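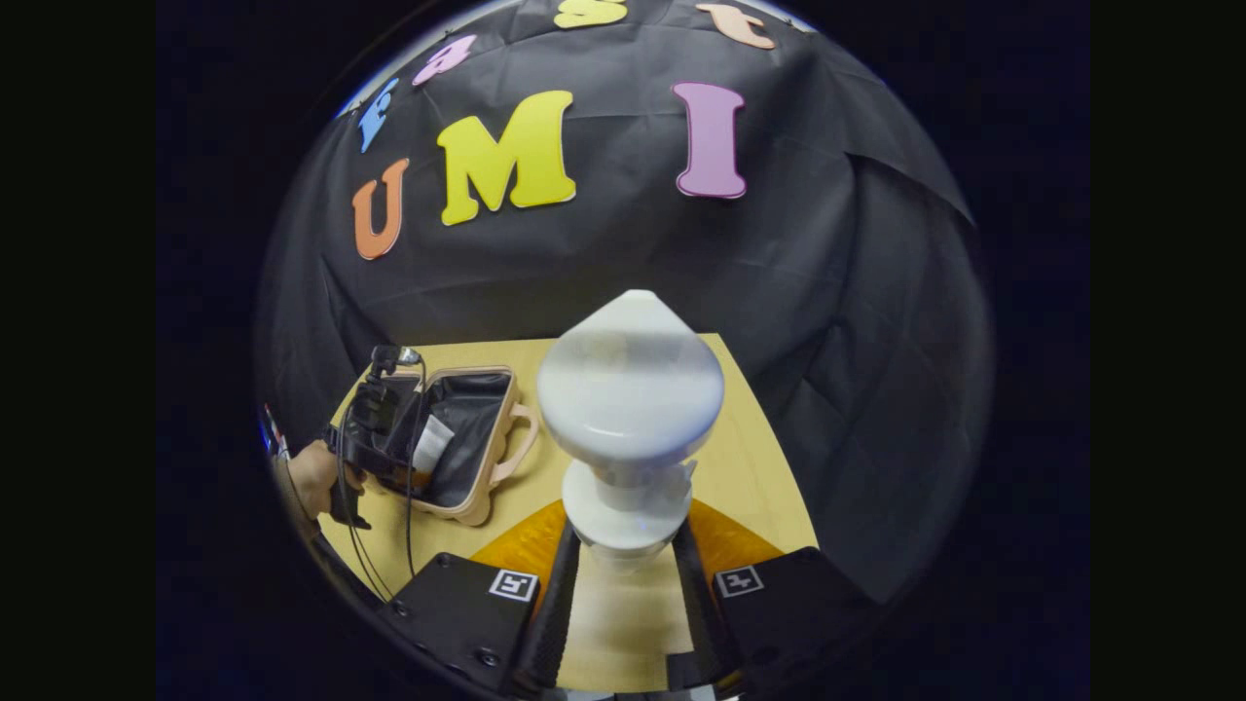
Protokoll der Programmsitzung, Konzertreihe Zaka
Saal im Erdgeschoss, Beginn 19 Uhr, Ende später als versprochen
Sitzungsleitung: Hortensia Marulanda
Protokoll: Usa Bunnag

TOP 1: Protokoll der letzten Sitzung

Wird genehmigt. H. Marulanda bittet festzuhalten, dass sie das Wort „Blockflötenüberschuss“ zwar gesagt, aber nicht zur Veröffentlichung freigegeben hat. Festgehalten.

TOP 2: Rückblick auf das Julikonzert

Das Duo Direll hat sein Programm gespielt, allerdings in einer anderen Reihenfolge als gedruckt. Ein Teil des Publikums hat daher ein Stück für präpariertes Klavier als spätromantisch empfunden und das auch an der Garderobe vertreten. Künftig sagt jemand von uns Änderungen an, und zwar vor dem Stück.

Die Pause dauerte doppelt so lang wie vorgesehen. Gründe wurden ausführlich erörtert und betreffen im Wesentlichen den Kaffee.

TOP 3: Finanzen

Nach Abrechnung des Julikonzerts stehen 2330 Euro auf dem Konto der Reihe. Davon gehen 400 Euro für Stimmung und Transport des Flügels ab. Der Stimmer hat angemerkt, dass man den Flügel auch einfach stehen lassen könnte. Das haben wir der Hausverwaltung schon zweimal geschrieben und schreiben es jetzt ein drittes Mal, diesmal mit Betreffzeile.

Der Antrag, die Programmhefte auf besserem Papier zu drucken, wird vertagt. Der Antrag, weniger Programmhefte zu drucken, wird angenommen: 120 Stück je Konzert.

TOP 4: Herbstprogramm

Das Ensemble Arboleda hat für den Samstagabend zugesagt und schickt zwei Programmvorschläge:

a) Streichquartette dreier Komponistinnen, mit Pause
b) ein einziges Stück von neunzig Minuten, ohne Pause, „bei gedämpftem Licht“

U. Bunnag spricht sich für b) aus. H. Marulanda fragt, ob U. Bunnag die Stühle kennt. Nach Diskussion wird a) mit vier zu zwei Stimmen beschlossen. Das Licht darf trotzdem gedämpft werden, sofern die Notenpulte etwas davon abbekommen.

Zwischen den Quartetten wünscht sich das Ensemble eine kurze Einführung von höchstens 6 Minuten. H. Marulanda übernimmt sie und weist den Zwischenruf „höchstens!“ zurück.

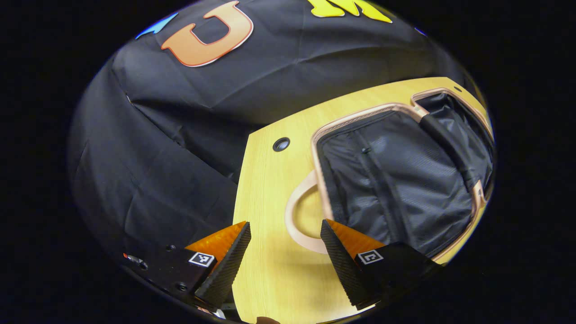
Schwarzer Stoff mit bunten Buchstaben, darunter ein orangefarbenes U.

TOP 5: Auftragswerk „Jevlow“

Die Partitur zu „Jevlow“ für Bassklarinette, Akkordeon und Zuspielung liegt bis auf den Schluss vor. Laut Begleitbrief ist der Schluss „im Kopf fertig“. Die Leitung bittet darum, ihn von dort bis zur nächsten Sitzung auf Papier zu übertragen, da die Akkordeonstimme geübt werden will.

Ungeklärt ist die Zuspielung. Vorgesehen sind vier Lautsprecher, wir besitzen zwei und einen dritten, der brummt. Die Rückfrage, ob das Brummen kompositorisch verwendbar wäre, wurde freundlich verneint.

Beschluss: Zwei Lautsprecher werden geliehen. U. Bunnag holt Angebote ein. Der dritte wird verschenkt, Interessenten melden sich bitte von selbst.

TOP 6: Probenzeiten

Der Chor aus dem Obergeschoss probt neuerdings zur selben Zeit wie wir. Beim letzten Durchlauf war während der leisen Stelle im zweiten Satz deutlich ein Kanon zu hören, in den dem Vernehmen nach auch ein Mitglied unserer Runde eingestimmt hat. Wir rücken mit den Proben eine halbe Stunde nach vorn. H. Marulanda spricht mit der Chorleitung, zunächst im Guten.

TOP 7: Verschiedenes

Notenpulte: Es fehlt eines. Wer es hat, stellt es bitte wortlos zurück.

Der Schlüssel zum Flügel hängt ab sofort am Haken neben dem Sicherungskasten, nicht mehr in der Jackentasche der jeweils zuletzt Anwesenden.

Die Begrüßungsmail an Abonnenten beginnt weiterhin mit „Liebe Freundinnen und Freunde des ungewohnten Klangs“. Ein Änderungsantrag fand keine Mehrheit, ein Gegenvorschlag auch nicht.

Nächste Sitzung: gleicher Ort, gleiche Uhrzeit. Die Tagesordnung wird vorher verschickt. Ergänzungen bitte schriftlich an U. Bunnag, nicht im Treppenhaus.

Für das Protokoll: Usa Bunnag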